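Journal > Household > Keeping a Guest Room

December — by Nantana Siriwan

It is the considered view of this household that a guest room should be kept ready throughout the year. Ours at Plornincombe receives visitors in 11 months out of twelve, and two sets of bedding are now held in reserve.

The mattress should be left bare for a morning between guests, with the window open.

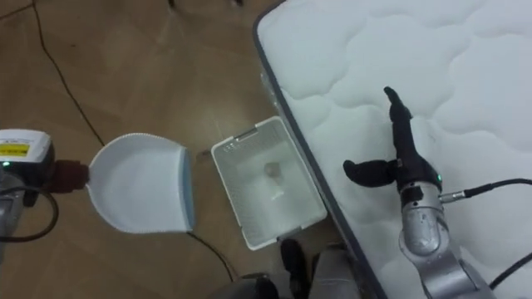 The quilted top and its dark grey edging.

Linen is a matter on which opinions differ. Mr Pichit Pongsiri, a regular visitor, prefers heavy cotton, and his preference has been adopted for the winter.
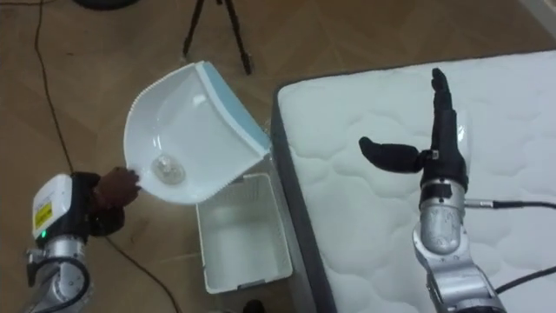 Floors are to be attended to after the bed has been stripped and before it is made again. A parquet floor holds crumbs and fluff in its seams, and a white dustpan with a soft light-blue lip is suitable for the purpose. Rugs are shaken outdoors — never from the upstairs window.

Guests are asked to give three days' notice where possible. Late requests will be considered, although a choice of pillows cannot then be promised.

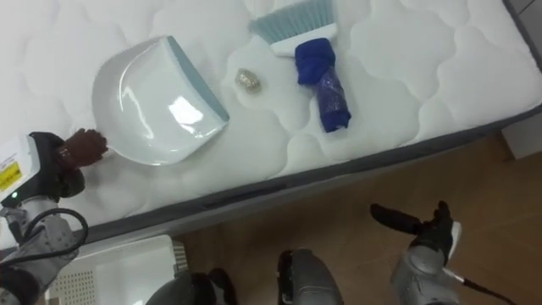

Breakfast is served at eight. Those wishing to leave earlier should mention it the evening before, and a tray will be left on the landing.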